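Why Does a Paper Cup Wear a Lid?
May | By the Ravdale Young Readers desk
Print | E-mail
27 shares | 7 comments

Look around a table at snack time and you'll probably spot two kinds of cups. A mug is made of baked clay, so it's heavy and tough – you can wash it and use it for years!

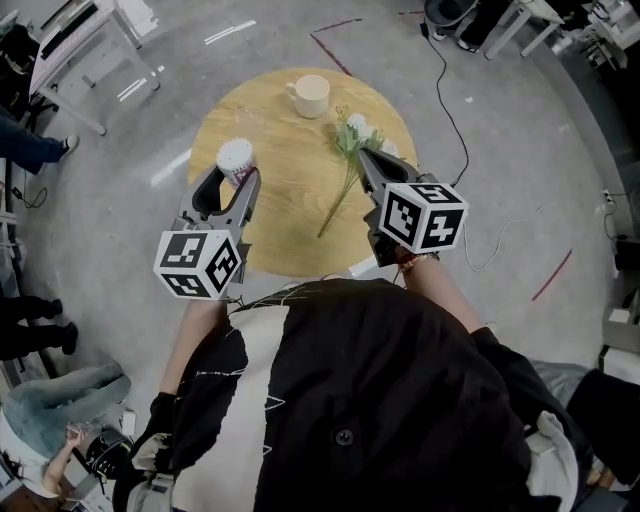 A paper cup is a lighter sort of thing. Paper gets soggy, so the inside has a super thin coating that keeps your cocoa where it belongs. The lid snaps over the rolled rim and makes the whole cup stiffer. Try squeezing an empty one with the lid off, then on. Feel the difference?

Many lids have a tiny extra hole, too. Air slips in there while you sip, and your drink flows out smoothly – no glugging!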